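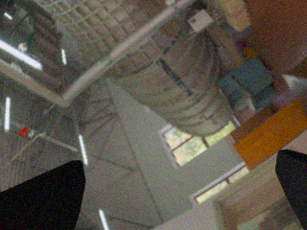 Curved folds over the top of a window, computer rendering

From: Hanyu Xiong
To: window-sewing list
Date: Jun 24, 2023
Subject: Re: Swag hangs flat in the middle

Hello Tamara and all,

On the question of Tamara Dobre from last week:

> I cut my first swag from the Jurska linen, and it hangs well at the two
> ends but in the middle it is flat like a towel. The board is 50 inches
> wide. I made the pattern from the drawing in the old Karamanlidis
> booklet, straight on the grain as it shows. I have pleated it again
> three times. Is the fabric too stiff, or did I make a mistake in the
> cutting? I don't want to buy the same fabric again if it will do the
> same thing.
>
> Also, does anyone line a swag with the same fabric?
>
> Tamara

I think your fabric is fine. I have sewn the Jurska linen two times and it is heavy but it is not stiff after one wash. The problem is more probably the grain. The drawing in the Karamanlidis booklet is made for thin voile, which falls into folds in any direction. A heavier linen wants to be cut on the bias, so the center line of the swag must go at 45 degrees to the selvage. When you cut it straight, the folds start at the pleats and then they get lost before they come to the middle.

Before you buy anything, please make a test from an old bed sheet. I do it in this way:

Pin a light chain on the board where the two top corners will be, and let it hang as low as you want the finished bottom edge. Measure the chain. This is the length of your bottom edge before hemming. For the top edge between the pleats I take 22 inches on a board like yours, and the rest of the width goes into the pleats on the two sides. Then cut the sheet on the bias and pin the pleats directly on the board, first the top pleat left, then the top pleat right, then the second left and so on. If you finish one side first, the other side will never match. I learned this from Yulan Lu, who was for many years on this list, and I still hear her voice when I try to be quick.

The depth of the fabric before pleating should be at least double the finished drop. If your drawing gave you less than this, no pleating will help, and I suspect it is a part of your trouble. Could you write what depth you cut?

About the lining – yes, you can use the same fabric, but with linen it becomes very heavy and the top will pull away from the board. I prefer plain cotton sateen, also on the bias. If you cut only the face on the bias and the lining straight, after some weeks the face grows longer and makes a bag at the bottom. Let both layers hang overnight from the board before you close the bottom edge.

The piece you have already cut is not lost. It can become a pair of side tails, for which the straight grain is good. Xinyi Lu wrote a nice message on tails last August, it is number 327 in the archive. Her pleats are narrower than mine but the method is the same.

One more thing, on the board itself. Staples are better than hook tape here, even if I don't like them. With tape the pleats turn a little forward. Boyang Liang uses tape and disagrees with me, so maybe he will answer too.

I have also a question of my own. Orkik does not sell the wide sateen any longer, and the one from Misovlow is too yellow next to white. Does someone know a plain white lining, at least 54 inches wide, which does not shrink much? The last one I tried lost around 27 inches on a long piece, and I had to begin again.

With kind regards,
Hanyu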